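OK so the under-sink cupboard. I said in May I would deal with it and I'm dealing with it. Thread, because my sister asked and I'm not typing it all out twice.

Background for anyone new: we moved into this place with 12 boxes marked KITCHEN MISC and I unpacked them by opening the cupboard under the sink and pushing. That was the system. It held up for longer than you'd think!

What finally got me was the smell. Not a terrible one, kind of lemony and kind of like a swimming pool, and every time I went in for a trash bag it followed me out. Something in there had been leaking and I didn't know which something.

So Wednesday after work I put an old beach towel down on the floor and took everything out. Everything. The pipe bend back there has a little shelf of dust on top of it that I'm choosing not to describe.

Found: three half-used things of dish soap (all the same kind, all started), a sponge multipack with one sponge in it, a spray for a glass stovetop we don't have, shoe polish, and a candle. Also the good scissors. I bought new scissors in March.

Gwilym Lewis, if you're reading this, your casserole lid was in there too. I owe you an apology, I swore up and down that you took it home.

The leaker was a jug of floor cleaner I bought at Skurkport when they had the big sale. The cap had a crack in it you could barely see. It had made a sticky ring on the cupboard floor and glued a pack of steel wool to itself. Warm water, dish soap, an old gift card for scraping, and it came up in the end, but my knees are not speaking to me.

People always say sort by type. I tried that and I think it's wrong for a cupboard like this one. I sort by how often I reach for it. Dish soap and trash bags at the front left where my hand goes anyway, weekly stuff behind that, and the weird once-a-year stuff in a bin at the back.

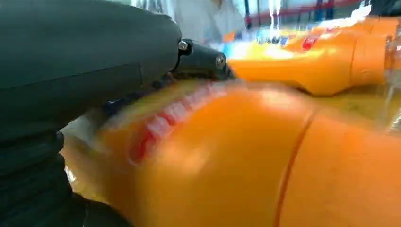
Bottles are the part I go back and forth on. Tall ones don't fit under the pipe standing up, so for a while I had them lying down, and then you get a slow drip and a sticky ring and a whole Wednesday evening gone. Big bottles stand up now or they live somewhere else. That's the rule and I'm pretty strict about it.

Somewhere else is the laundry closet, by the way. It has one high shelf and the big heavy things went up there, which my husband pointed out is a great way to get hit on the head. So now they're on the floor of the laundry closet. Fine.

For bins I got the Dotel ones, the clear kind with the handle cut into the front. I bought 5 and returned 2 because I measured the cupboard and forgot the pipe. MEASURE AROUND THE PIPE. The three that fit slide out like drawers and I've been pulling them in and out just for fun, I'm not going to lie.

A few of you asked about shelf liner. I used the ribbed stuff from Plallia and cut it with the newly rediscovered good scissors. It curls at the corners for the first day, so stick a heavy can on each corner and leave it alone overnight.

Meirion Gronow (yes, next door Meirion, with the tomatoes) took the stovetop spray and one of the dish soaps off my hands. The shoe polish is still on the counter. I don't own shoes that need polish but I feel like I might someday?

Please check your caps before anything goes back in. Turn each bottle upside down over the sink for a few seconds, give it a little squeeze, and look for a bead of liquid around the lid. I found a second slow leaker that way, a bleach spray with the nozzle not quite screwed on - easy fix, but it explains the swimming pool part of the smell.

And wipe the outsides! Mine were all a tiny bit tacky and I'd stopped noticing. Hot rag, once around each one, done.

Someone asked for a before picture and no. There isn't one, and if there was I'd have deleted it.

My mother-in-law wants to know if I'll do her pantry next. I've seen her pantry. She has spices in there older than my marriage. I said maybe when it cools off.

Next up over here is the drawer with the takeout menus and the batteries. If you have a battery system that works please tell me, mine is to lick my finger and hope - kidding, kidding, but I do need one.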